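第四章　谁的矿，谁签字：手工采矿与矿权合同

开篇

我第一次读采矿合同的时候，是在一辆长途车上，膝盖上摊着复印件，旁边一位大姐在剥花生。合同一共两份，一份是合作社和政府签的，一份是合作社和一家叫巴恩伍德（Barnwood）的公司签的。我读完第一份觉得自己全懂了，读完第二份发现第一份白懂了——两份文件说的是同一片山坡，可是读起来像是两个国家的事。

这一章我想带你们做的，就是把这两份文件放在一起读。前三章我们讲了地质、选矿，还有矿石怎么从坑口走到港口，那些内容偏硬，有图有公式，考试也好出题。到了第四章，公式没有了，剩下的全是人和纸。有同学每年都跟我抱怨，说这一章最难背。我的回答每年也一样：那就别背，先把故事听明白。

所以开篇部分我不急着下定义。我先讲一个地方，再讲一个人，然后我们才去看“矿权”“地表权”“合作社”“承购协议”这几个词。你们要是着急，可以先翻到本章末尾看术语表，我不拦着，不过我自己当学生的时候试过，没什么用。

4.1　卡尔廷的山坡

卡尔廷（Kaltine）是个矿区的名字，也是山脚下那个镇子的名字，当地人两个混着用，外来的人常常搞糊涂。说“我去卡尔廷”，可能是去镇上买盐，也可能是上山下坑，要看他带没带头灯。

山上有一条锡矿脉，不厚，走向也不规矩，第二章讲过的那种“跟着裂隙跑”的石英脉就是它。这种矿脉大公司看不太上：储量估不准，机器进不去，算来算去不划算。可是对拿镐头和撬棍的人来说，它刚刚好。矿脉窄，人就挖窄一点；矿脉拐弯，人也跟着拐弯。手工采矿能在许多地方活下来，靠的就是这份灵活。

麻烦也出在这里。跟着矿脉拐弯的人，不会先停下来查一查自己是不是拐出了许可证的边界。许可证是在省城的办公室里画的，四四方方，角上标着坐标；坑道是在山里挖的，弯弯曲曲，谁也没法让它方起来。把一张方的纸盖在一条弯的坑上，总有露出来的部分，这一章里的大半纠纷都是从露出来的那部分开始的。

我去的那几年，山坡上的人主要归在一个合作社名下，叫拉希迪（Rashidi）合作社。名册上有539名社员。请大家先记住“名册上”这三个字，后面会用到。

合作社手里有一张手工采矿许可证，按当时当地的规定，这张证允许社员在划定范围里采矿，允许合作社把矿石卖给有执照的收购商，但不允许把证转让给别人。听上去很清楚，对吧？我当时也觉得很清楚。

4.2　沙巴尼的账本

给我上第一课的人是沙巴尼·鲁格马利拉（Shabani Rugemalira）。他在合作社里管称重和记账，个子不高，说话慢，坐下以后先把算盘大小的计算器摆正，再开口。我问他，合作社和巴恩伍德公司到底是什么关系。他想了一会儿，反问我：你问的是纸上的，还是秤上的？

我说都想知道。

他就给我讲了秤上的。矿石背下山，先到合作社的棚子里过一遍秤，记在他的本子上；然后装袋，送到巴恩伍德的院子里，再过一遍秤，记在公司的本子上。两个数从来不一样。有时候差得少，大家笑笑就过去了；有时候差得多，就要吵。吵到最后按哪个数付钱呢？按公司的。为什么？因为公司在开工前借了钱给合作社，买抽水泵，买支护用的木头，买绳子。借钱的那张纸上写着，还清之前，矿石只卖给公司，“以买方称量结果为准”。

就这么半句话。你们以后读合同，请对这种半句话多留一点神。它通常不在第一页，也不会加粗，往往藏在讲“交货与验收”的条款里，前面一句讲麻袋的规格，后面一句讲雨季的道路，读的人正犯困呢，它就过去了。

再说纸上的。纸上，合作社是独立的卖方，公司是普通的买方，双方平等自愿，签了一份承购协议。可是你把预付款、独家销售和买方称重这几样放在一起看，就会觉得“卖方”这两个字有点发虚。价格不由它定，数量不由它定，连卖给谁也不由它定，那它还决定什么呢？决定谁先下坑。

我把这个想法讲给沙巴尼听，满以为他会点头。他没有。他说，没有那几台泵，坑里全是水，一块矿石也背不上来，你让我们去哪里找钱？银行吗？说完他自己先笑了，我也跟着笑，然后我们就去吃饭了。

我后来在课堂上讲这件事，总有同学马上站队，要么说公司黑心，要么说合作社活该，白纸黑字自己签的。两种说法我都能理解，也都劝你们先放一放。这一章的目的是学会看结构：钱从哪里来，风险压在谁身上，合同里哪一句话把这两样东西连起来。看清楚了再生气也不迟。

4.3　两种签法

好，现在可以稍微正经一点了。各国的采矿法五花八门，可是说到手工采矿者和私人公司怎么打交道，大体上可以归为2种思路。我按自己的习惯给它们起了小名，你们写论文的时候请不要用小名。

第一种，我叫它“各签各的”。政府只管发许可证，发完以后合作社愿意跟谁签就跟谁签，租设备也好，借钱也好，包销也好，都算私人之间的事。这种办法的好处是快，矿价高的时候尤其明显，今天谈妥，下个月泵就上山了。坏处你们在沙巴尼的账本里已经看到了，强的一方写合同，弱的一方按手印，出了事政府说我不知情。

第二种，我叫它“中间坐一个”。合作社不能直接跟公司签，中间要有一个公家的机构，或者是国有矿业企业，或者是矿业部下面的一个局。想合作可以，成立合资企业，份额写明白，报上去审批。好处是账目至少有第三双眼睛看。坏处嘛，也不难猜：第三双眼睛很忙。文件递上去，缺一个章，退回来；补了章，经办人换了，再退回来。山上的人等不起，坑里的水也不等，于是有些人就回到老办法，私底下签一张不写日期的纸。

你们会问，哪种好？我教了这么多年书，答案是看执行。这话听着像敷衍，可是我见过管得很松却相安无事的矿区，也见过法律写得漂漂亮亮、山上乱成一锅粥的矿区。法律条文定的是门开在哪里，至于大家走不走门，还要看走门要花多久、花多少钱。

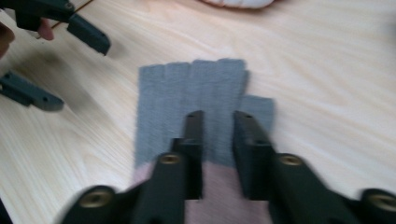 4.4　审批期限这件小事

上一节提到审批，我想单独拿出来说一说，因为它是学生最容易跳过去的部分，也是我认为本章最有意思的部分。

很多国家在矿业法里写了审批期限，比如90天。问题在于，期限到了，文件还压在抽屉里，怎么办？法律大致有几条路可以选。可以规定逾期视为批准，也可以规定逾期视为驳回，还可以什么都不规定，让申请人自己去打听。

逾期视为批准，表面上对申请人友好，逼着机关干活。可是你换个角度想，如果有一份合同里藏着不太光彩的条款，那么最省事的办法是什么？就是让它安安静静地在抽屉里躺到期。没有人投赞成票，没有人需要解释，时间到了，它就生效了。反对的人想反对，也找不到一次会议可以去反对。

逾期视为驳回呢，看起来谨慎，其实把不作为的后果全推给了申请人。卡尔廷那边就碰上过。拉希迪合作社想换一个买家，谈的是一家叫奥莱罗（Ollero）的贸易公司，条件比原来好一些，称重的时候双方都在场，各记各的，差额对半分。材料12月递上去，正好赶上年底，窗口的人说过完年再来。过完年去了，说材料里少一页地图。地图补上，说坐标系用得不对。等坐标系也改好，期限已经过了，按规定视为驳回，重新申请，重新缴费。

沙巴尼给我看过那张驳回通知，落款是2019年6月7日。他把它夹在账本里，跟买绳子的收据夹在一块儿。我问他为什么不扔掉，他说这张纸缴过费的，舍不得。

我不打算告诉你们这件事里谁有错。窗口的人也许真的只是照章办事，坐标系确实用错了，这个我看过，错得还挺离谱，有一个角画到了河对岸去。我想让你们注意的是，一条程序规定，写在法律里只有一行字，落到山上就是换不换得了买家、还不还得清旧账的区别。

4.5　回到那份名册

前面让大家记住“名册上”三个字，现在还债。

539个名字，是合作社申请许可证时交上去的。可是我在山上住了一阵子以后，慢慢看出点别的来。有些名字的主人早就去了别的矿区，有些名字是兄弟俩合用的，哥哥登记，弟弟下坑。还有不少天天在山上干活的人，名册上根本没有，特别是在下游淘洗尾砂的女人们。她们不下坑，当时的章程里社员必须是“从事井下作业者”，所以她们不算。

不算社员，意味着什么呢？意味着分红的时候没有她们，表决的时候没有她们，跟巴恩伍德签那份协议的时候也没有人去问过她们。可是协议里有一条写着，“矿区范围内一切矿石及含矿物料”归入独家销售。尾砂算不算含矿物料？公司说当然算。于是她们淘出来的那点锡砂，也得按公司的秤、公司的价卖出去，去还一笔她们没有借过的钱。

我在车上读那两份合同的时候，完全没看出这一层。字面上哪里都没有提到她们，我自然也就没有想到她们。后来是一位淘洗的大婶冲我发了一通火，我才回去重新翻条款。她讲得很快，我的当地话又不灵光，只听懂一半，可是那一半已经够我脸红的了。

所以我给你们一个读合同的笨办法，是我自己吃了亏以后才养成的。先把合同里提到的人都圈出来，再去想一想这个地方还有哪些人，把两份名单对一对。多出来的那些人，就是你接下来要去找来聊天的人。

4.6　本章怎么读

本章正文分成3个部分。第一部分讲权利从哪里来，包括地下的矿归谁，地上的地归谁，许可证到底给了你什么、没给你什么。这一部分法条比较多，建议上午读，午饭以后读容易睡着（我写的时候就睡着过）。

第二部分讲合同。我把承购协议、设备租赁、预付款和合资章程各选了一份样本，逐条做了批注。批注里有我的个人意见，你们可以不同意，最好能写下来为什么不同意，讨论课上我们拿出来吵。

第三部分讲纠纷和它们的去处：村里的长老会、矿业局的调解室、法院，还有更多时候，哪里也没去，就那么搁着。卡尔廷的故事会在这一部分接着往下讲，包括尾砂那一条后来怎么改的，改了以后又冒出来什么新的麻烦。

开始之前，请先做一个小准备。找一份你自己签过的合同，租房的、手机套餐的、健身房的都行，从头到尾读一遍，一个字也别跳，把里面类似“以某某方结果为准”的句子抄下来，上课时带来。往年有同学抄了满满一页，也有同学跑来跟我说他的租房合同丢了，那就抄健身房的吧。

术语先列几个在这儿，后面会反复碰到，混个脸熟就行。

矿权：在一定范围、一定期限内勘查或开采矿产的权利，跟土地本身的权利是两回事。

地表权：使用地面的权利。种玉米的人手里常常是这一种，而玉米地下面的矿，可能早就批给别人了。

承购协议：买方和卖方事先约定，将来产出的矿石按某种办法卖给买方。价格怎么算、谁来称、谁来化验，都在里面。

预付款：先给钱，后交矿。请同时去找还款条款，它们不一定挨着。

尾砂：选矿以后剩下来的细料。剩下来不等于不值钱，4.5节已经讲过了。

下一节从地下的矿归谁讲起，请翻到宪法摘录那一页。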